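Fustevmont Forum › Haushalt und Textilien › Waschen, Falten, Lagern

Thema: Schwarzer Stoff auf Plüschdecke — wie faltet ihr ohne Fusseln?

nadelkissen_ost
Moin zusammen,
ich habe keinen großen Tisch und lege deshalb alles auf dem Bett zusammen. Bisher war das kein Problem. Jetzt liegt seit dem Herbst eine dicke Plüschdecke auf dem Bett, Modell Clellach, und seitdem habe ich auf allem Dunklen helle Fasern. Besonders schlimm ist es bei glatten schwarzen Stoffen, also Kissenbezügen, Futterstoff und den Tüchern, die ich als Staubschutz über die Nähmaschine lege.
Die Decke habe ich schon zweimal gewaschen, einmal davon mit Essig. Ein bisschen besser, aber nicht gut. Wegräumen will ich sie nicht jedes Mal, sie ist schwer und ich wüsste auch nicht wohin damit.
Wie macht ihr das? Geht es um die Unterlage oder um die Technik beim Falten?

Kellertreppe
Um die Unterlage. Plüsch fusselt, fertig. Leg ein altes Bettlaken drüber, bevor du anfängst, und nimm es hinterher wieder weg. Dauert eine halbe Minute.

waschkueche70
Laken hilft, aber nur, wenn du immer dieselbe Seite nach unten nimmst. Sonst hast du die Fasern von der Decke am Laken und beim nächsten Mal am Stoff. Ich habe in eine Ecke ein rotes Kreuz gestickt, das ist bei mir oben.

nadelkissen_ost
Das mit der Markierung ist gut, daran hätte ich nicht gedacht. Ein Laken rutscht mir auf dem Plüsch allerdings ziemlich. Ich ziehe am Stoff und das Laken kommt mit.

Kellertreppe
Dann Spannbettlaken. Einfach über die Decke und die Matratze.

nadelkissen_ost
Für fünf Kissenbezüge ein Spannbettlaken aufziehen? Da räume ich lieber gleich die Decke weg.

Butley-Fan
Ich sehe das anders als Kellertreppe. Ich falte seit Jahren auf einer Plüschdecke und habe kaum Fusseln. Entscheidend ist, dass man den Stoff nicht über die Decke zieht. Hinlegen, liegen lassen, nur anheben und umschlagen. Die meisten streichen mit der flachen Hand drüber und drücken den Stoff damit in den Flor. Dann hängt natürlich alles dran.
Mein Ablauf für ein rechteckiges Tuch:
Stoff an zwei Ecken halten, ausschütteln, von oben auf die Decke absenken.
Kanten nur durch Anheben geradeziehen.
Beide Ecken einer Seite fassen, hochnehmen, auf die Gegenseite legen.
Dasselbe quer dazu.
Danach auf eine glatte Fläche umlegen und erst dort glattstreichen.

waschkueche70
Der letzte Punkt setzt eine glatte Fläche voraus. Wenn man die hat, kann man auch gleich dort falten.

Butley-Fan
Nein, für das gefaltete Päckchen reicht ein Stuhl oder ein Brett. Für den ausgebreiteten Stoff nicht.

waschkueche70
Gut, das stimmt.

hanfseil
Ich würde noch nach dem Material fragen. Baumwolle nimmt weniger an als Polyester, jedenfalls bei mir. Polyester lädt sich auf, vor allem im Winter bei Heizungsluft. Im Dezember ist es bei uns immer am schlimmsten. Eine Schale Wasser auf dem Heizkörper hat bei mir mehr gebracht als jede Fusselrolle.

nadelkissen_ost
Die Kissenbezüge sind Baumwolle, das Futter ist Polyester. Und ja, das Futter ist am schlimmsten. Luftfeuchtigkeit messe ich nicht, die Heizung läuft aber viel.

Kellertreppe
Von Wasserschalen halte ich nichts. Hatte ich einen ganzen Winter lang stehen, Unterschied null. Die Schalen hatten dafür Kalkränder.

hanfseil
Kommt sicher auf die Größe vom Zimmer an. Meins ist klein.

zwirn_und_co
Zur Decke selbst: Wie hast du die getrocknet? Meine Mtshali-Decke hat erst aufgehört zu fusseln, nachdem sie im Trockner war, niedrige Stufe, und ich zwischendurch das Sieb geleert habe. Auf der Leine bleiben die losen Fasern einfach drin. Vorher aufs Etikett schauen, ob Trockner erlaubt ist.

nadelkissen_ost
Auf der Leine. Auf dem Etikett ist der Trockner durchgestrichen.

zwirn_und_co
Dann nicht. Draußen ausklopfen und mit der Polsterdüse absaugen, in Strichrichtung. Besser als nichts.

Kellertreppe
Absaugen zieht doch erst recht Fasern aus dem Flor.

zwirn_und_co
Ja, die losen. Die sollen raus. Die festen bleiben, wenn man nicht auf höchster Stufe saugt.

Butley-Fan
Kann ich bestätigen, ich sauge meine auch ab, alle paar Wochen.

flickwerk
Bei uns im Nähtreff liegt auch ein plüschiger Überwurf auf dem Bett im Hinterzimmer, und dort wird trotzdem gefaltet. Ich habe mir das Thema mal vorgenommen und auf unserer Seite einen Text dazu geschrieben. Ich kopiere ihn hier rein, dann müsst ihr nicht suchen. 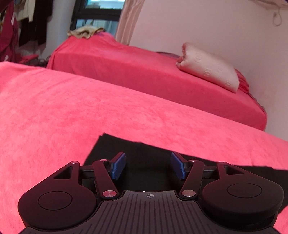

Nähtreff Butley — Gruppe Falten und Lagern

Schwarzer Stoff auf rosarotem Plüsch ist der ungünstigste Fall, den wir haben. Jede Faser ist zu sehen. Dafür sieht man auch sofort, ob man sauber gearbeitet hat, und die Kante hebt sich gut von der Decke ab.
Wir legen den Stoff flach und ohne Zug auf. Schräg zur Bettkante ist kein Fehler. Wer ihn unbedingt parallel ausrichten will, schiebt ihn meistens hin und her und sammelt dabei Fasern ein. Gefaltet wird nach den Kanten des Stoffs, die Bettkante spielt keine Rolle.
Zum Anheben nur die Ecken fassen, mit zwei Fingern. Wer mit der ganzen Hand unter den Stoff fährt, nimmt den Flor mit. Auf Plüsch kommt man an die Ecken leichter heran als auf einer Tischplatte, weil der Untergrund nachgibt.
Unsere Staubschutztücher messen 80 mal 70 Zentimeter. Sie werden zuerst über die lange Seite halbiert, dann noch einmal quer, und kommen so ins Regalfach. Größere Stücke falten wir zu zweit und lassen sie dabei gar nicht erst auf die Decke kommen.
Nach dem Falten einmal mit der Fusselrolle über die Außenseiten, fertig. Innen lassen wir es.

flickwerk
So weit der Text. Im Grunde ist es das, was Butley-Fan auch schreibt.

Kellertreppe
»Innen lassen wir es« — dann sind die Fusseln also drin.

flickwerk
Ein paar, ja. Die Tücher liegen über Maschinen, da stört es nicht. Bei einem Kissenbezug würde ich vor dem Falten beide Seiten abrollen.

waschkueche70
Zwei Finger an den Ecken klappt bei dünnem Stoff. Bei schwerem Vorhangstoff rutscht mir die Ecke weg.

flickwerk
Dann die Ecke einmal umschlagen und doppelt fassen. Oder eben zu zweit.

nadelkissen_ost
Danke euch. Ich habe gestern Abend beides ausprobiert. Zuerst drei Bezüge ohne Laken, nach der Methode mit Anheben. Deutlich weniger Fasern als sonst, aber nicht weg. Dann das Futter auf einem Laken mit markierter Oberseite. Das war fast sauber, nur ist mir das Laken wieder gerutscht.
Gegen das Rutschen habe ich am Ende die beiden oberen Ecken unter die Matratze gesteckt. Hält.

Kellertreppe
Sag ich doch, Laken.

Butley-Fan
Bei den Bezügen hat es auch ohne geholfen.

hanfseil
Probier beim Futter trotzdem mal die Wasserschale.

nadelkissen_ost
Mache ich, kostet ja nichts. Noch eine Frage: Welche Fusselrolle nehmt ihr? Meine klebt so stark, dass sie am Futter Fäden zieht.

zwirn_und_co
Den ersten Streifen ein paarmal auf der Jeans abrollen, dann klebt er weniger. Oder ein leicht feuchter Gummihandschuh, damit geht es auf glattem Futter sowieso besser.

waschkueche70
Gummihandschuh, ja. Immer in eine Richtung streichen.

nadelkissen_ost
Handschuhe habe ich da. Ich melde mich, wenn der Rest vom Stapel durch ist.

Beiträge zu diesem Thema sind weiterhin möglich. Aufrufe: 815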